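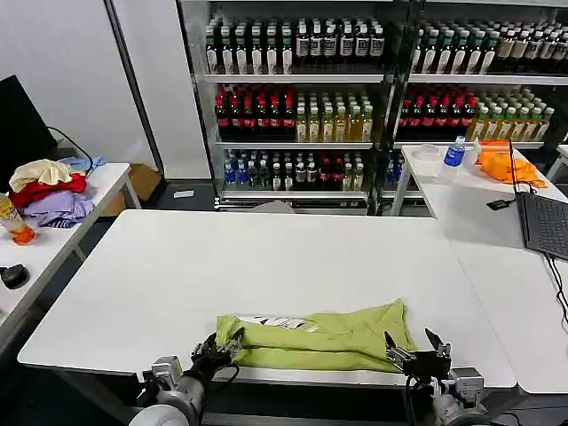
Green tee on the folding table, other clothes to the left

Folding printed T-shirts so they stack the same size

Posted in Laundry and Clothes by Mullville

I help run the clothes table at a community shop and a good part of what we put out is T-shirts. They get folded on a plain white table with the drinks shelves behind it. My folding comes out rough. I can get a shirt into a rectangle, but one end is always fatter than the other, and the print lands near the top edge one time and halfway down the next. Once there are 10 in a pile it starts to lean.

The shirts are ordinary cotton, printed on the front, mixed sizes. I have been doing the sleeves first, then folding the whole thing in half down the middle, then in half again from the bottom. I don't want to buy a folding board if I can help it, and it has to be quick because there can be a lot to get through before we open at 10.

Two things I would like to know. Is there a way of folding that keeps the print on top and in the same place each time? And does the slippery table matter? The cloth slides when I pull one side over and I end up straightening it twice.

3 replies

Remico
Don't fold it down the middle. That puts a crease through the print and leaves both sleeves in one half, so you get your fat end.

Lay the shirt face down with the neck away from you. Smooth it from the centre out to the sides with flat hands. Fold one side in to a line running down from the middle of the shoulder, then turn the sleeve back on itself so it lies inside that strip. Do the same on the other side. You now have a long strip. Bring the hem up to just short of the collar, then fold once more if your shelf is shallow. Turn it over and the top of the print is facing you.

For the same width every time, cut a piece of stiff card and put it on the back of the shirt under the collar. Fold the sides round it, slide it out, then do the hem. The side of a cardboard box will do. Ours is the width of the shelf divided by 4, less a finger's width so the piles don't rub.

On the sliding, an old cotton sheet pulled tight over the table and clipped underneath will hold the cloth still. A towel is too thick and you lose your edges.
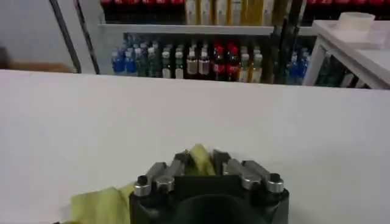

Light green cloth bunched up over the white tabletop

If a shirt has got into a bunch like that, don't try to tug it straight from one corner. Pick it up by both shoulders, give it one shake and lay it down again. It takes less time than chasing creases round the table.

Prostilley
just roll them. takes up less room and you never have to worry about corners

Mullville
Thanks Remico. I can't roll them, people want to see the front before they pick one up. I cut a card and tried it on the green one. The sides are much better. What I still get is the top edge going wavy when I lay it out, and the wave ends up in the fold. I have tried pressing down harder and it only moves along. It seems worse on the older shirts. 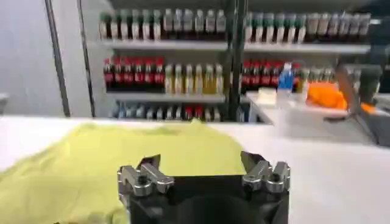 Huanca
A wavy edge on an older shirt is usually the cloth having twisted in the wash, so the side seams no longer run straight. Pressing won't get rid of it. Hold the shirt up by the shoulders and see where the seams hang. If one has crept round to the front, ignore the seams and fold by the collar and the shoulders. The hem will look uneven but it is tucked underneath.

Also check the neck. If you lay the shirt down with the back of the collar scrunched up, the whole top goes wavy. Put a finger at each end of the collar and draw them apart gently until it lies flat, then do the shoulders, then work down.

I'd keep the card method. I would also sort by size before folding. A small one folded to the same width as an extra large has hardly any overlap and comes undone when somebody lifts it. We use two cards, one for small and medium and one for everything above.

Mullville
It was the collar on most of them. Two were twisted and I have put those at the bottom of the pile. Will make a second card.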